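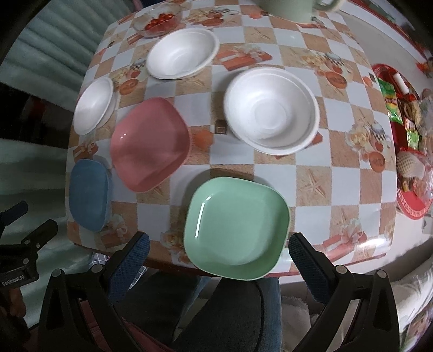 Category: Clubs / Robotics / Minutes

Girkau Robotics Club, minutes of the meeting of 30 May 2026

Chair: Kavitha Rao. Minutes: Baltazar Xolalpa. Present: 13 members.

1. The minutes of the previous meeting were read and accepted with one correction: the name of the school is written Gitulska, with one "t".

2. Bowl task. Kavitha informed that the group has now 100 recordings made with the hand gripper. The goal for the August competition is 800. It was discussed if the order of the bowls must be changed after each recording. Decided: yes, and the person who records also writes the order in the notebook.

3. The oval bowl is difficult to grasp from the long side. Two members proposed to remove it from the task. The proposal was voted and did not pass. The Tse team will try to grasp it by the short side and report the result.

4. Finger pads. We have 3 spare pairs. Members are asked to not clean them with alcohol.

5. Name of the entry. "Flirora" was chosen by a show of hands.

6. Other matters. Baltazar asks that recordings are copied to the club disk on the same day. The key of the cabinet is still missing.

The meeting was closed at 17:40.

Shares: 3 | Comments: 0

Recent in Minutes
Travel plan for Gitulska
Election of the chair
Rules for borrowing tools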